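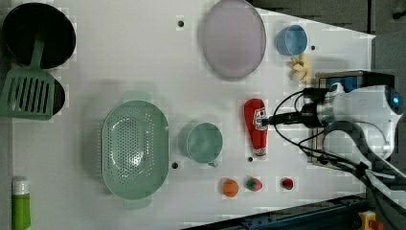

Tabletop Kitchen Cell: Purchasing and Planning README

Welcome, and thank you for reading the README before opening the spreadsheets. This repository holds the planning material for the tabletop kitchen cell at Lelside: what we bought, what we wish we had bought, what we are still arguing over, and the worksheets we use when another group asks us to help them plan a cell of their own. The project is called Gesent, so you will see that name in the file names and on the shelf labels.

It started life as a shopping list. Then people began asking us the same questions over and over (how big a table, how many plates, do you really need that many cables), and the list grew notes, and the notes grew into this. We have tried to keep the language plain, so that whoever holds the purse strings in your building can read it too.

Last revised: 23/06/2021

What is in the repository

budget_main.csv
The full budget, one line per item, with columns for supplier, unit price, quantity, date ordered, date received and who signed for it. There are 104 lines at present. Prices are what we paid, with shipping kept in its own column so it can be stripped out.

props.csv
The tabletop items only: dishes, cups, bottles, toy food, utensils. These lines are also in the main budget, but this file adds the outside measurements, the weight, and a column called "spare_on_shelf" that we really do try to keep current.

layout_notes.txt
How we place things on the work panel and why the panel is the size it is. Rough in places, and the last third is mostly a conversation between two people who had the same file open.

quotes/
Supplier quotes with the contact details taken out. Some never turned into orders. We kept them anyway, as it helps to see the spread.

planner.csv
A blank version of the budget for your own use. Please copy it and rename it before you fill it in!

How we think about the budget

We split the money into five pots, and we would encourage you to do the same even if your pots end up very different sizes from ours.

The first pot is the arm and everything that arrives in its crate. It gets nearly all of the attention in planning meetings, and in our experience it's the easiest one to price: you ask for a quote, you get a quote, you add the service plan or you don't. Our arm and its controller came through Korness, and the quote matched the invoice to the cent. We were very pleased about that and said so in an email that is probably still pinned up somewhere in their office.

The second pot is the gripper and whatever else goes on the end of the arm. Keep it separate. We didn't in our first draft, and when we wanted to compare a slim gripper against a wider one we had to pull a single lump figure apart again by hand. Put the mount, the adapter and the fasteners in this pot as well. An adapter is a dull little part that can hold up a whole installation if it's missing on the day.

The third pot is the table: panel, rails, brackets, leveling feet, and the time of whoever bolts it together. Our work panel is pale and smooth, with small round holes in it, and it sits against dark blue metal rail with bolt slots. The slots have paid for themselves many times over. Things get moved! A bracket that seemed perfectly placed in the drawing will want to be a hand's width to the left once a real person has worked beside it for an afternoon, and with slots you loosen, slide and tighten.

The fourth pot is cabling and power, and we underestimated it badly. The cables loop around our arm and trail down across the right-hand part of the table, which means that strip of panel can't be counted as working area. If you plan for a certain amount of usable surface, plan for a wider table than that, or budget for proper cable management from the start. Cable carriers, clips, sleeving and longer leads are cheap one at a time and surprisingly expensive in a heap.

The fifth pot is props, and it has its own section below because it's the part people ask us about most.

Props

The work in this cell is picking up and moving kitchen things, so the panel carries the sort of items you would find in a kitchen or a toy box. A typical layout might have an oval lavender plate, a light blue cup, a green mug, a mint-green colander, a black pan with a green slotted spatula lying over it, a bottle or two, and a few pieces of small food such as a strawberry and an orange round fruit. Every one of those is a line in props.csv, and a surprising amount of planning goes into each line.

We choose by shape first. A bottle lying on its side is one kind of problem, a mug with a handle is another, and a strawberry is a third. When we review the list we ask whether a new item adds a shape or a size we don't already have. A third mug that differs only in color goes on the wish list, where it can wait. (We do like to have strong colors on a pale panel, all the same. It makes the layout easy to read at a glance from across the room.)

Large items need more thought than small ones, because they use up table. The colander and the oval plate between them claim a good share of the panel before anything else goes down. When you're costing a prop, write its footprint next to its price. A cheap item that crowds out three others has cost you something that won't show up on the invoice.

Flat and hollow utensils deserve a line of their own. A slotted spatula is long in one direction, thin in another, and very happy to lie on top of its neighbors. Buy at least one. It will tell you more about your gripper than a whole bag of round fruit.

Toy food comes in assortments, and the assortments contain a lot you won't use. We bought ours from Ó Néill by the mixed bag of 50 pieces, two bags the first time, so we had 100 pieces to sort on the office floor. Of those, 32 were worth keeping in regular rotation. The others went into a labeled box, and we have gone back to it often enough that we don't regret the spend, though we'd buy single pieces next time if we could find a seller willing to bother.

Spares

Buy spares with the first order. Lines change, colors get dropped, and the replacement cup that looks identical in the catalog arrives slightly taller. If your records depend on a cup being the same cup from one month to the next, you want its twin sitting on the shelf already.

Our rule is one spare for every dish and utensil, two for every cup and mug, and a handful of each small food. Bottles we treat a bit differently: we keep a spare of each, and we write the outside measurements on a strip of tape on the shelf so that a new one can be checked against the old one before it goes into use. Printed labels get their own note in the file too, because packaging designs change more often than the bottle underneath.

Things we left out of the first budget

Please learn from our omissions. None of these is large by itself.

Shelving near the cell. For the first few weeks the props lived in a cupboard down the hall, and the walk added up.

Cleaning supplies for the panel. It's a pale surface and it shows everything.

A second set of fasteners. They roll, and the floor is dark grey.

Delivery to the room. Our quote covered delivery to the building. Those are very different places when there is a crate involved.

Hours for people. We had a line for installation and no line at all for the weeks of fiddling afterward. Put the fiddling in the budget under its own name. We call ours "settling in", and it has never once come in under.

Timing

The order in which you buy matters almost as much as what you buy. Our table parts came before the arm, which was lucky, since it gave us time to discover that the room's outlets were on the wrong wall. The props came last and could easily have come first: they have short lead times, they need very little storage, and with a few dishes and a sheet of paper cut to the size of your panel you can plan layouts long before anything with a plug has arrived. We now tell everyone to spend a little of the prop money early for exactly this purpose.

In May we went back through the whole budget line by line and marked each item as early, middle or late. The result is in the "phase" column of budget_main.csv. A few lines are marked "early?" with a question mark, and those are the ones we couldn't agree on.

How to use the planner

Copy planner.csv, give it your own project's name, and fill in the table pot first. Then do props with footprints, then the gripper, then the arm, then cabling. We know that feels backward. The table and the props tell you how far you need to reach and how wide the gripper has to open, and those two answers narrow down the arm quotes very quickly.

Leave the "paid" column empty until an invoice is in your hand. Estimates go in "est", quotes go in "quote", and all three stay in the file for good, so that next time you can see how far off you were. We were furthest off on cabling and closest on the arm.

Known gaps

Power use is not costed. Insurance is handled centrally at Lelside, so there is no line for it and you will need to ask locally. The shipping column has blanks for items that were picked up in person. Some early prop lines have a weight but no measurements, and we fill these in as items come off the shelf.

We have not yet written up replacement costs over time. There is a tab's worth of notes waiting to be turned into a file, and it will be added under the name replacement.csv.

Corrections and questions

Open an issue in the repository and say which file and which line you mean. Price updates are welcome as long as they come with a month and a supplier name. If you've filled in a planner for your own cell and are willing to share it, we'd love to add it to a folder beside ours, with or without the prices showing.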